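Student Project Report: Review of the Kakell Two-Arm Teaching Kit
Department of Engineering, Kirkilthorpe College 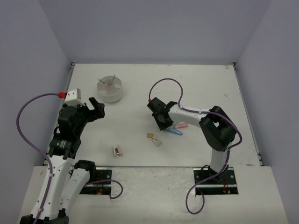
We were asked to choose one product that a college workshop might buy for teaching automation, use it for a term, and report on whether it was worth the money. Our group chose the Kakell two-arm kit, sold by Gulteck. The college had one on a trial loan which ended in March, so we did not have to buy anything ourselves. This report covers setting up, the tasks we tried, the faults we found and what we would tell another college.

1. What we wanted to find out

The brief gave us three questions. Can second-year students set the kit up without help from the supplier? Can it do a small sorting job well enough to be used in lessons? Is the support good enough when something goes wrong? We left out the question of industrial use, as the kit is not sold for that.

2. Setting up

The kit comes as two arms, each with a parallel gripper, plus mounting plates, cables and a power supply. The enclosure is a separate order. We took the enclosure as well, because the printed guide assumes you have it and gives all its positions from the table edges.

Fixing the arms to the plates was easy. The screws are all one size and the holes lined up. Cabling took longer. The guide shows the cable along the lower link but says nothing on how much slack to leave at the wrist. On our first attempt we pulled it too tight and the left arm stopped with a joint error when it reached across the table. We undid it and left a wide loop, and the error did not come back. Gulteck should put a drawing of this in the guide.

Calibration has to be done each time the power is switched off. You move each arm by hand to a marked rest position and confirm it on the laptop. It is not hard but it uses up the start of a lesson, and two groups in a row cannot share the kit without allowing for it.

3. The sorting task

We used small stationery items, as they are cheap and come in different shapes. The aim was for the arms to pick items up from the tabletop and put them in a round container with wedge-shaped compartments. One person drove the arms by remote control to record the movement, and the kit then repeated it.

We recorded 715 attempts over the term, counting one attempt as one item picked up and released. Of these, 549 ended with the item in the correct compartment. The rest were dropped, put in the wrong compartment or never picked up. Both arms were used, and we did not keep separate totals for left and right, which we should have done.

Marker-shaped items were the easiest when they lay on their own. When two lay side by side the gripper often closed on both, or pushed one away. Flat items were the worst. The fingers are quite thick at the tip, and if an item lies flush with the table there is very little for them to hold. We tried coming in at a lower angle and this helped a little, but it also meant the fingers touched the table more often.

The compartments were a problem for longer items, which rested on top of the dividers unless they were let go upright. We changed the movement so that the arm turned the item before release. This made each attempt slower but we kept it for the remaining sessions.

4. Software

The program that comes with the kit is called Shehu. It records movements, plays them back and lets you join short ones together. All of us could use the basic screens after one session. Editing is weaker. If you want to change the middle of a recorded movement you have to cut it in two, record the new part and join all three pieces, and the joins are sometimes jerky.

Shehu saves each recording under a number and not a name. By the end we were keeping our own list in a spreadsheet to know which was which. It also closed without warning on 8 occasions. No recording was lost, but the arms had to be calibrated again each time.

5. Support

We contacted Gulteck twice. The first question was on the joint error and was answered the same afternoon, with the correct advice. The second was a request for thinner gripper fingers. We asked on a Wednesday and had no reply for the rest of that week. When the answer came it said that thinner fingers are sold as an extra but were out of stock.

6. Cost

The price quoted to the college was £1102 for the enclosure, fingers and a spare set of cables, on top of the price of the arms. We think the cables should be included. They are the part students handle most.

7. Findings

The kit can be set up by second-year students if someone tells them to leave slack in the cables. It is good enough for lessons on pick and place, provided the items are not too flat and are spaced apart. Support was fast for a fault and slow for a sales question.

We would recommend the kit for a class that has it for a whole afternoon. For one-hour lessons we would wait until calibration can be saved. If the college does buy it, the thinner fingers should be ordered at the same time, and the next group should record results for each arm separately from the first session.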